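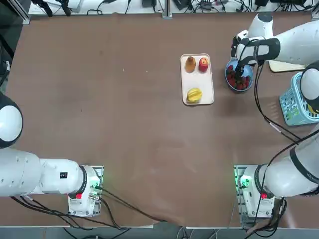

イホル・クラヴェツ（Ihor Kravets）さんが果物の仕入れを始めたのは、勤めていた運送会社が倉庫を閉めた翌年だった。いまは卸会社Plukiaで、輸入果物と国産果物の両方を担当している。取引先は小さな青果店、ホテルの厨房、それに菓子店が中心だ。

「もともと果物が好きだったわけではないです。運んでいた荷物の中で、一番苦情が多かったのが果物でした。それで気になっていました」

朝は早い。市場から戻るトラックを迎え、箱を開け、傷みのあるものを分ける。開けるのは全部ではない。産地と等級ごとに決まった数を抜き取り、問題が見つかったロットだけ全箱を確認する。話を聞いた日は9月20日（火）で、りんごの早生が増え、桃が終わりかけていた。

「この時期は棚の入れ替えです。店の人は桃をもう少し置きたいと言います。お客さんが探しに来ますから。でも終わりの桃は当たり外れが大きい。私は早めにやめたほうがいいと伝えますが、決めるのは店です」

クラヴェツさんが担当する品目のうち、売り方が一番難しいのはスターフルーツだという。切り口が星形になるので名前は知られているが、買って帰る人は少ない。味を聞かれても説明しにくい。

「りんごほど甘くない、梨ほど水っぽくない、と言っても伝わりません。切って食べてもらうのが早いです。ただ、試食に出すと一日で何本も使います。小さい店には負担です」

そこで、試食用の分をPlukiaが持つ取り決めを作った。対象は初めて扱う店だけで、期間は二週間。昨季は約135本を試食に回したが、そのまま定番になった店は多くなかった。それでも続けるつもりだと話す。

「二週間で定番にならなくても、次の年に電話が来ることがあります。店の人が味を覚えているんです。帳簿には出ませんが、電話は増えています」

注意点も必ず伝える。腎臓の病気がある人はスターフルーツを食べてはいけない。クラヴェツさんは納品のたびに、そのことを書いた紙を箱に入れている。

「紙を売り場に貼ってくださいとお願いしています。貼っていない店には、次から卸しません。一軒だけ、それで取引をやめたところがあります」

いちごについては考え方が違う。放っておいても売れる果物なので、売り方の相談はほとんど受けない。相談されるのは傷みのほうだ。

「いちごは下の段から傷みます。上から見てきれいでも、重なっているところが潰れている。店で深い器に盛り替える人がいますが、見た目はいいけれど長くは置けません。盛るならその日に売る分だけにしてください、と言います。へたは取らない。洗うのは食べる直前です」

国産の端境期には輸入ものも扱う。価格の差は大きいが、菓子店は形と硬さが揃っているほうを選ぶことが多いそうだ。見せてもらった伝票では、ある菓子店向けの一箱が2,970円だった。

「この店は3,000円を超えると買いません。はっきりしています。だから超える週は、最初から連絡しないで、冷凍の値段だけ送ります。向こうもそのほうが楽だと言っていました」

値段の話になると口数が増えた。卸の仕事で一番時間を使うのは、果物を見ることより値段を伝えることだという。相場は毎日動くが、店の値札は毎日は書き換えられない。クラヴェツさんは週の初めに一度、その週の見込みをファクスとメールで送る。外れたときは、翌週の紙の一番上に、どの品目がどれだけ外れたかを書く。

「前の担当者は外れても何も書きませんでした。私も最初の年は書きませんでした。そうしたら、紙を読んでもらえなくなった。それで書くようにしました」

保管の話も聞いた。Plukiaの倉庫には冷蔵室が三つあり、一つはりんご専用になっている。りんごはエチレンを多く出すため、ほかの果物と一緒に置くと熟しすぎる。専用の部屋を作る前は、隣に積んだキウイを一晩で何箱も駄目にしたことがあった。冷蔵設備の入れ替えはZeltachという業者に頼み、工事は5月の連休明けに終わった。

「温度は前より安定しました。電気代は期待したほど下がっていません。扉を開ける回数が多いんです。設備の人に記録を見せてもらったら、月に577回開けていた部屋がありました。りんごの部屋です。みんな近道に使っていました」

いまは反対側の通路を通る決まりになった。守られているかと聞くと、「だいたい」と答えた。

家で果物を食べるかどうかも尋ねた。休みの日に、売れ残りを持ち帰って食べるという。形の悪い梨、色の薄い柿、端が黒くなったスターフルーツ。スターフルーツは稜の先が茶色くなってからのほうが甘いので、店が嫌がる頃がちょうど食べ頃になる。

「稜の角だけ包丁で薄く落として、横に切ります。種は取れるところだけ取る。子どもは最初、形だけ見て喜んで、食べませんでした。最近は食べます。塩を少しつけるのが好きみたいです」

今後やりたいことを聞くと、店の人向けに保管の手引きを作り直したいと言った。いまの手引きは前の担当者が作ったもので、りんごと柑橘に紙の大半を使い、輸入果物は最後の一枚にまとめてある。

「一枚では足りません。マンゴーとパパイヤが同じ欄に入っています。置く温度は近いですが、傷み方は違います。まずそこを分けます。写真は自分で撮るつもりです」

話の途中で電話が二度鳴った。一度目はホテルからで、翌朝のメロンを二玉増やしてほしいという注文だった。二度目は青果店からの桃の問い合わせで、クラヴェツさんは少し考えてから、今週いっぱいで終わりにしましょうと答えた。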